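The Chapel on the Headland

I have been trying to sit still since October, and I am still rubbish at it. I mention this at the start because people assume that anyone who writes about prayer must be good at it, the way you assume a baker eats nice bread. My own prayers mostly sound like someone looking for their keys.

What got me going was a weekend at Duan, a retreat house so far up the coast that the bus driver asked me twice if I was sure. I'd booked it in a bad week. My mum had gone into hospital in the summer and come out again smaller, my job was wobbling, and I'd stopped going to church without ever deciding to. I just kept having something else on. When a friend from my old house group sent me the link, with no message attached apart from a row of exclamation marks, I paid the deposit before I'd read past the bit about the soup.

The house is long and low and smells of wet coats. There are nine bedrooms, a library with the heating stuck on high, and a chapel a short walk away along the headland, which you reach by a path the sheep seem to think is theirs. You're asked to keep silence from supper on Friday until lunch on Sunday. I had told everybody I was looking forward to that part. By Saturday breakfast I'd have paid good money for a chat about the weather.

Halldóra Hafþórsson runs the place. She came over from Iceland to help out for one winter and has now been there for eleven of them, and she has the kind of face that makes you want to own up to things. She met me at the door in a pair of enormous wellies and asked what I had come for. I gave her a little speech about space and reflection (I'd practised it on the bus). She listened to the whole thing, nodded, and said, "You look tired. Go to bed."

So I did! I slept through the opening service, and the soup, and woke at four in the morning with my shoes on.

I don't know what you do when you wake at four. I do sums. I lay there adding up the rent and the train fares to see Mum, and then, because sums lead to other sums, I started on how long it had been since I'd prayed for anyone by name. I couldn't work it out. In the end I put my coat on over my pyjamas and went along the path to the chapel with a torch, feeling like a child who has been told there are badgers.

It isn't a grand building. Whitewashed walls, a stove, a plain cross, and rows of chairs that must have come out of a school. On a shelf by the door there's a hardback notebook where people write down who they'd like remembered. It's been going so long that they are on the sixth volume, and I sat down by the unlit stove and read it by torchlight, which may not have been allowed.

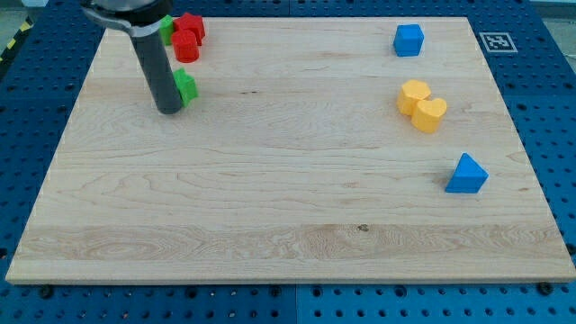

Some of the entries were only a first name. Some ran over the page. "For Peter's knees." "For my sister, that she might ring." "For whoever has my cat." One person had written "for all of it" and underlined it so hard that the pen had gone through. I read for over an hour, and it was the first time in months that I hadn't been thinking about myself, apart from my feet, which were freezing.

At some point I noticed I'd been saying the names out loud. I hadn't set out to pray. I was just reading, and then it had turned into something a bit more than reading, and I carried on to the end of the page and stopped when the window went grey.

I told Halldóra about it on the Sunday, once we were allowed to talk (I talked so much that I missed pudding). I thought she would be pleased with me. She was stacking plates, and she said that people often come to Duan hoping to hear something, and that she had been the same, and had spent her first winter in a terrible sulk because all she heard was the boiler. Then an old man who used to come up from the village handed her the notebook and told her to read ten names every morning before her coffee. She asked him what she ought to feel while she was doing it. He said he had no idea, he'd only been at it since the war.

I asked if she felt anything now. "Some mornings," she said. "Some mornings I feel that I want my coffee."

I've thought about that more than I have about most sermons. I grew up in a church that was very keen on feelings. If the tears didn't come during the last song, you wondered what you had done wrong during the week. I'm not sneering at it, I loved those people and plenty of them still send Mum cards. But I'd picked up the notion that prayer was a sort of weather you had to wait for, and when the weather stopped coming I packed up my deckchair and went home.

There's a line in Romans 8 about the Spirit helping us in our weakness when we don't know what we ought to pray for. I must have heard it read a hundred times. I'd always taken it as being for emergencies, for hospital corridors and bad phone calls. It hadn't struck me that "we don't know" might cover an ordinary Tuesday with the bins to put out.

When I got home I bought a notebook of my own, a cheap one with a squashy cover, and put it next to the kettle. I'm a great starter of notebooks. I have three gratitude journals with four pages filled in between them. So I kept the rule as small as I could: ten names while the kettle boils. Mum's always first. Then whoever turns up. There's the man at the bus stop who salutes, and my manager (that one took a fortnight), and the woman who wrote in the Duan book about her sister. I don't know her name, so I put "the sister who might ring" and hope it gets to the right house.

I've missed days. I missed a whole week when I had flu, and on the first morning back I felt so guilty that I tried to do all seventy names in one go and made myself late for work. I told Halldóra this in an email. She wrote back that it wasn't a gas bill.

I wish I could report that Mum is dancing about. She isn't. She has good days and she has days when she's cross with the radio, and I go down on the train every other Saturday and we do the crossword badly together. Last time she saw the notebook poking out of my bag and asked what it was. I was oddly shy about it. We have never been a family that talked about this sort of thing, we were more of a family that sang and then had sausages. But I showed her the page, with her name at the top, and the day before, and the day before that. She turned back through quite a lot of them without saying a word.

Then she asked for a pen, and wrote in the name of the nurse who'd looked after her on the ward, the one with the cold hands. She has added someone every visit since. Her writing's gone very wobbly and there are a couple I can't make out, so I read those as best I can and trust that the spelling doesn't matter — and there's one that might be the window cleaner or might be my late uncle. He gets his turn either way.

I'm writing this on 19th November, with the first proper frost on the back step and the kettle just clicked off. The Duan people have asked for money towards a new chapel roof, and they need to find another 2,000 pounds before the spring gales. I've sent what I could. I've also booked in for the first weekend after Easter, silence and all, and this time I'm packing thicker socks and I mean to be awake for the soup.

If you'd like a name put in their book, you can write to the house and somebody will copy it in by hand. You don't have to explain who it is.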